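How to clean plastic sand and garden toys

By Glykeria Kyriakidis

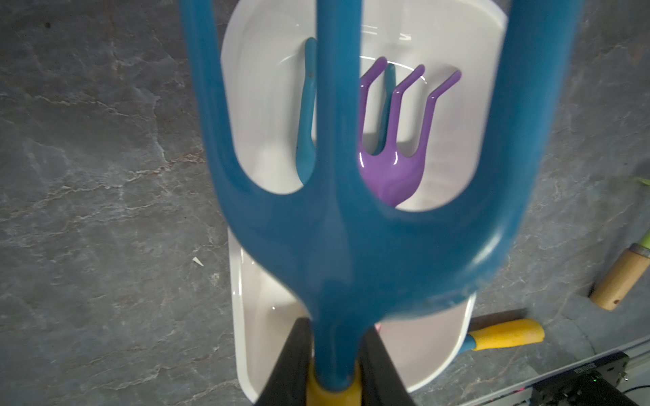 Before you start, take all small tools out of the wheelbarrow and shake off the dry sand outside — it should not go in your sink drain.

You need a basin, a soft brush and dish soap.

1. Fill the basin with 2 liters of warm water and add a little soap. Very hot water can bend thin plastic.

2. Put in the forks and rakes and leave them for a while. Brush between the tines, and also where the handle begins.

3. Wash the wheelbarrow tray last, with the same water. Rinse everything.

4. Tools with a wooden handle must not soak. Wipe them with a damp cloth and dry them at once.

Let the plastic pieces dry in the shade.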